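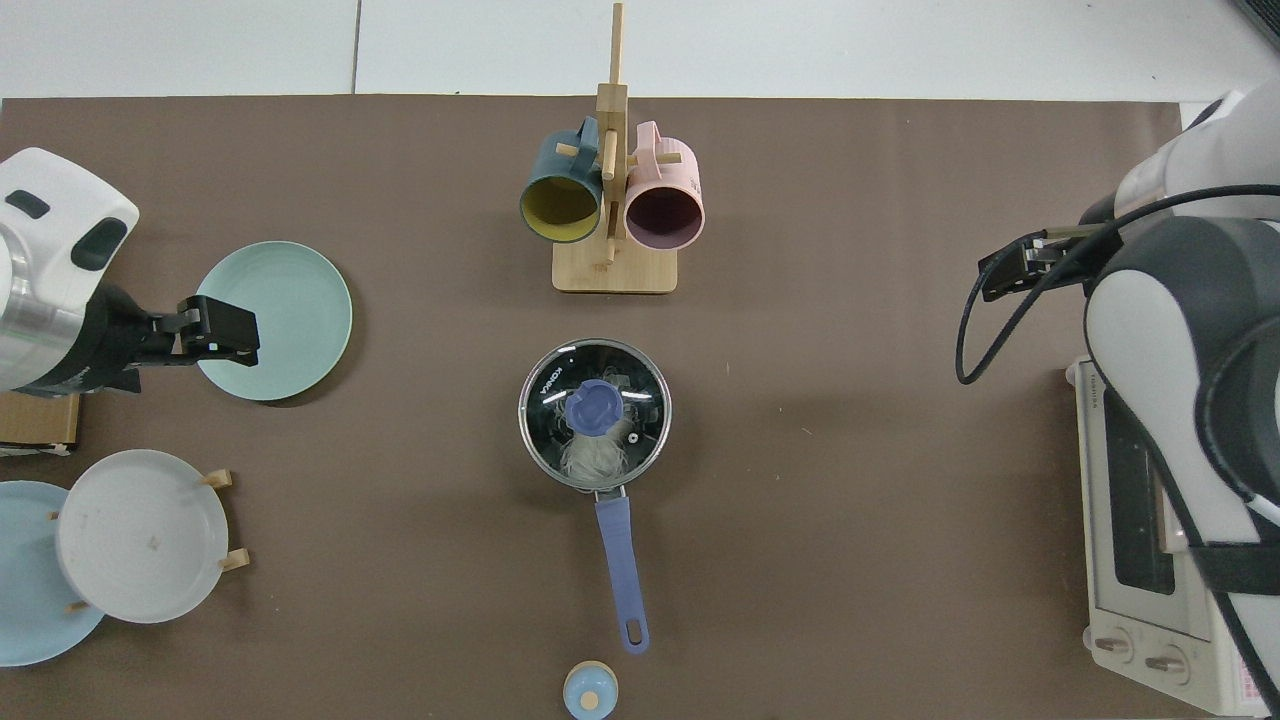

Figure 2. A mint-green plate and other kitchen items on a brown mat, with an arm reaching in from either side.

4.2 What long-form listeners do with a slow opening

I came into this part of the study with a hunch, and I should own up to it. I play in a drone rock band (badly, and mostly for the same few friends), and I've always believed that people who buy double albums of instrumental music will sit through anything if the bass tone is good. So when Deisy Flores and I started going through the listening diaries from the Dunov group, I was half expecting page after page of patience. I got a lot of skipping!

Each listener had 10 pieces, all of them instrumental and all with an opening section that had no drums. We let them play the tracks however they liked, at home, on whatever they had, and asked them to write down the moment they first felt the piece had "started." We left that word alone on purpose. Some took it to mean the first drum hit, others the first guitar line they could hum, and one person wrote that the Pastano track never started at all and gave it her highest rating anyway.

The Sotelo recordings caused the most trouble. They're built on a single organ chord that swells for a long while before the rest of the band comes in, and the diaries split right down the middle on it. People who own a turntable mostly let it run. People listening on a phone jumped ahead, then quite often went back to the top once they'd heard where it was going. I love that detail. Deisy thinks it's the most useful thing in the whole set of diaries, and I've come round to her view – going back is a kind of listening too, and our first coding sheet had no box for it. We added one in November and recoded the lot.

Then there's the Futetti piece, a live recording with a long synthesizer fade at the front and a bit of crowd chatter under it. I'd worried the chatter would put people off. Several diaries mention it fondly, as if it gave them something to hold on to while the synth wandered about. The studio version of the same piece, which has the same fade and no crowd, was skipped far more often. I wouldn't hang too much on one pair of recordings, and the live version is also a good deal louder once the guitars arrive, but I'd like to see someone try it with a bigger stack of records than ours.

The ratings themselves are a separate matter and I take them up in the next section. For now I'll only say that skipping the opening and liking the piece sat together quite happily in the same diary, often on the same page, and that we stopped treating a skip as a complaint after the first round of coding.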